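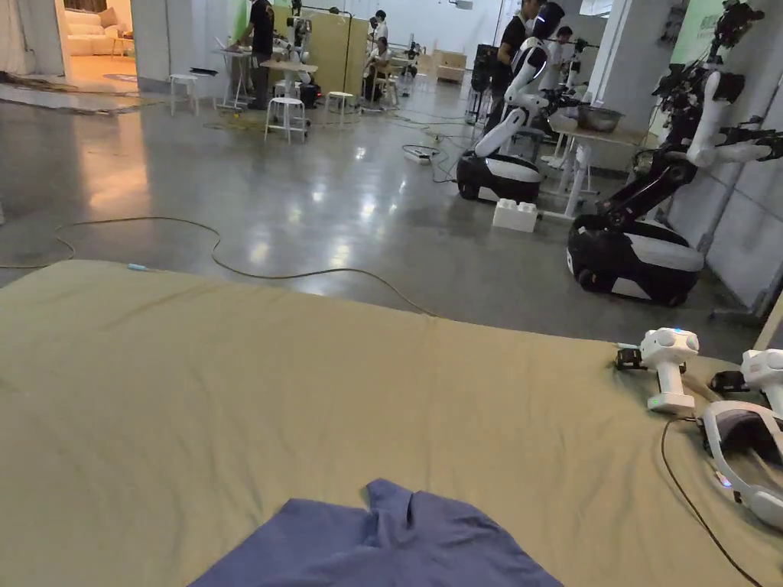

Field Notes > Hardware > Interviews

Comparing controllers on a cloth task

Jotus has been running teleoperated robot arms for a little over two years, and for most of that time the operators argued about what to hold in their hands. In July the company's test lead set out to settle it, or at least to narrow it down, by running three kinds of controller against each other on the same jobs. The pair of white VR controllers on the green mat, with the headset lying next to them, is the option the team uses most today. The crumpled blue cloth on the same mat stands for the kind of work that gave the others the most trouble.

"People assume you pick the robot first," the test lead said. "We did that. Then we spent months finding out that the robot was fine and the thing in the operator's hand was the problem."

The three candidates were VR controllers, a pair of small leader arms that the operator moves by hand while the robot copies them, and a desktop 3D mouse. The leader arms were built by Tunditz to match the joints of the robot arms. The 3D mouse was there mostly because the lab already owned two of them.

Each operator did 45 runs with each device, split over four tasks: folding a shirt, moving a metal bowl from one table to another, pushing a plug into a power strip, and stacking large plastic bricks. A run was stopped after 200 seconds whether or not it was finished. Operators got 20 minutes of practice with a device before anything was scored.

The 3D mouse dropped out early. It did well enough on the bricks, where the arm moves in straight lines and stops, but it only drives one arm comfortably, and a shirt takes two.

"You can run two of them, one under each hand," the test lead said. "I tried it for an afternoon. I could make both arms move, but I couldn't make them move together. The shirt ended up on the floor most times."

Between the other two the results were closer than the team expected. The leader arms were faster on the plug. An operator can feel where the joints are and can tell when the arm is running out of reach. With the VR controllers, the first sign of a joint limit is that the robot stops following, and a new operator tends to push further, which makes the jump worse when it catches up.

"We put in a clutch for that," the test lead said. "You squeeze, the robot follows. You let go, it holds where it is and you can bring your hand back to somewhere sensible. It should have been there from day one. Our first version had no clutch and I would not want to go back to it."

On cloth the VR controllers came out ahead. The operators gave different reasons. One said the leader arms were heavy by the end of a session and that she stopped making the small corrections a collar needs. Another said he simply liked being able to walk to the other side of the mat and look at the fold from there. With leader arms the operator stays where the stand is.

Setup time also counted. The leader arms have to be clamped down, homed and checked against the robot each morning, and one loose screw at the elbow cost the team most of a Saturday. The VR controllers need charging and a clear view for tracking. A glossy floor can be a nuisance under strong lights, and the team lost tracking several times before it moved two of its stations away from the brightest spot.

"Batteries are the boring part," the test lead said. "We have had a session end because somebody took the charged pair and left the flat pair. Now there is a shelf with a label on it, and it works about as well as labels do."

Grippers were meant to be a separate study, but they crept into this one. The team started with a two-finger gripper from Ruotsalainen with hard pads, and on the shirt it pinched through several layers when the operator wanted one. Swapping to softer pads from Istell helped every controller, and it helped the weakest operators most. The test lead thinks that the pads made more difference on cloth than the choice between the top two controllers.

"I'd tell anyone starting out to change the pads before they buy anything," the test lead said. "It's a cheap part and you can do it in a few minutes. We did it last, so half our early cloth numbers had to be thrown away and run again."

Neither device does force feedback well. The VR controllers buzz when the gripper closes on something, and most operators turned this off in the first week. The leader arms can push back in principle. Tunditz supplied firmware for it, but the arms shook when the robot touched the table, and the feature was left out of the scored runs.

For now Jotus is keeping both. New operators start on the VR controllers, and the leader arms stay on one station for plugs and other tight fits. The next round will repeat the shirt and add a towel, with the camera on the robot's wrist moved a little lower so that the operator can see the edge of the fabric under the fingers.

"I don't have a view on that one yet," the test lead said. "The camera people do. They want it lower still, and it's going to hit the table."

Related items
Soft pads and hard pads on a two-finger gripper
Where to put a wrist camera
Clutch or no clutch: notes from operators
Tunditz leader arms: setting up and homing
Keeping tracking stable on shiny floors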